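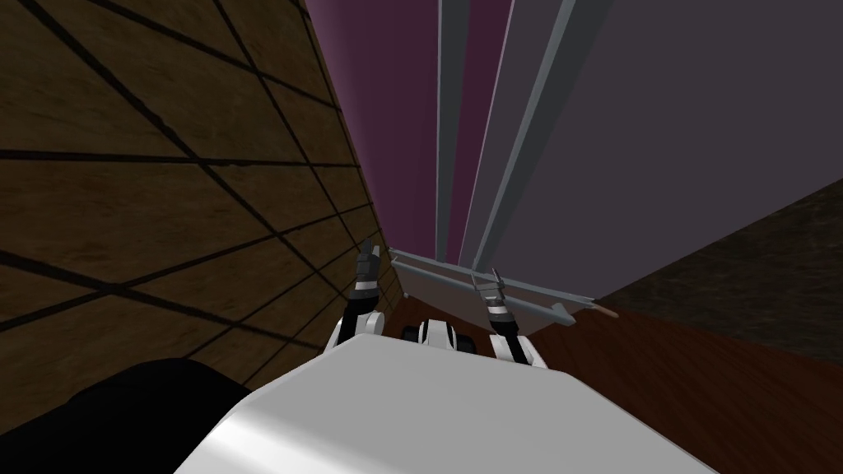 Haunted Flornero: Questions We Get

Flornero House was the home of three mayors and, if you believe the bus tour, still is home to one of them. This page is kept by the Pawlak Street Skeptics, a small group that looks into local ghost claims and usually comes back with a plumbing diagram. We updated it in March after a book about the house sent us more mail than we could answer one letter at a time.

Is Flornero House haunted?

We don't think so. We have spent 36 nights in the building over the years, in all seasons, and have nothing to show for it that would trouble a reasonable person. We heard pipes. We heard a raccoon. One of us heard another one of us snoring and wrote it up as "labored breathing, second floor landing."

That doesn't prove there are no ghosts. You can't prove that about any house, including yours.

Who is supposed to be haunting it?

It depends on who is selling the ticket. The usual answer is the second mayor to live there, who is said to have died at his desk while signing a water bill. He died in a hospital two counties away. The death notice is in the library and takes a minute to read.

The older answer is a maid who fell down the back stairs. We have looked for her in the payroll books, the census and the cemetery records. The story first shows up in a Halloween newspaper column with no name attached, and the back stairs were built later than the year she is supposed to have fallen down them.

What about the book?

The book is Cold Rooms by Jarosław Czarnecka, and it has a chapter on Flornero. It's a good read. It also quotes a "longtime member of the household staff" who saw the mayor at the foot of the bed on several occasions, and this person is never named, dated or described. We wrote to the author and asked if we could see the notes. He wrote back politely and said the source wanted privacy. Fair enough, but then the rest of us have no way to check it, and it should be weighed as what it is, a story told to one man.

A few things in the chapter can be checked. The book says the portrait in the dining room was found face down on three separate mornings. The house log has it down once, with a note about the nail.

The current mayor said on the radio that the house has "a presence." Doesn't that count for something?

It counts as a mayor being friendly on the radio. We went back and listened to the whole interview. The host asked if the place was spooky, the mayor laughed and said you feel a presence there at night, and then talked for a long while about the roof fund. By the next morning it had become "Mayor Admits Ghost." Listen to the full thing before you forward the clip.

Haven't a lot of people reported seeing something?

The tour company, Clikudden, says it has 853 sightings on file. We asked to read them and were allowed to look at 64. Most were comment cards filled out in the gift shop at the end of the tour, where the card asks "What did you experience?" and leaves six blank lines. People are polite. They fill in the lines.

Of the cards we read, the largest group said the visitor felt cold. The tour runs in the evening and the house is not heated past the front hall.

What is a Pivo reading?

Pivo is the name of the handheld meter the guides carry. It lights up and chirps near electrical wiring. Flornero was wired early and then rewired on the cheap, so there is current in places you wouldn't expect it. We borrowed a meter and got the loudest chirp of the night from the wall behind the ice machine.

If a guide tells you the green light means "yes," ask who decided that.

Why do so many important old houses end up with ghosts?

Our own view, and it is only a view, is that people want the past to still be in the building. A dead mayor wandering the hall is more fun than a plaque. It's also handy for whoever is in office. Nobody has ever asked the ghost what it thinks of the parking plan and then held the answer against anyone.

There is money in it as well. The plain history tour is free and has openings most weeks. The ghost tour costs $25 and sells out in October.

Have you ever seen anything you couldn't explain?

Yes, once. Sofia Sequeira and two others heard what sounded like a heavy chair being dragged across the room above them at 2:40 a.m. They went up, found the room locked, got the key, and found the furniture lined up against the wall. We never worked out the cause. We have left it in the file marked "unexplained," and that is all we are willing to say for it. Cold Rooms mentions this night and adds a smell of cigar smoke. Sofia was there and smelled no smoke.

Do you think the witnesses are lying?

Mostly no. Being scared in a dark house is real, and the people who write to us are nearly always sincere. We have more questions for the ones who get paid.

Can I come on a night visit?

Sometimes. We are limited to six people by our deal with the city. You'll need to sign in before 9 p.m., stay until sunup and write your notes alone, before talking to anyone else. No meters, no talking boards, no perfume. Bring a sweater.

Is there a reward?

We have offered $2000 since the group started for any Flornero claim that holds up under conditions we and the claimant agree on ahead of time. Eleven people have asked for the form. Two sent it back, and one of those was asking about a different house.

How do I report something?

Write it down the same day, with the time, where you were standing and who was with you. Say what you saw or heard before you say what you think it was. Mail it to the Pawlak Street address or leave it at the library desk. We answer everything, slowly in the fall.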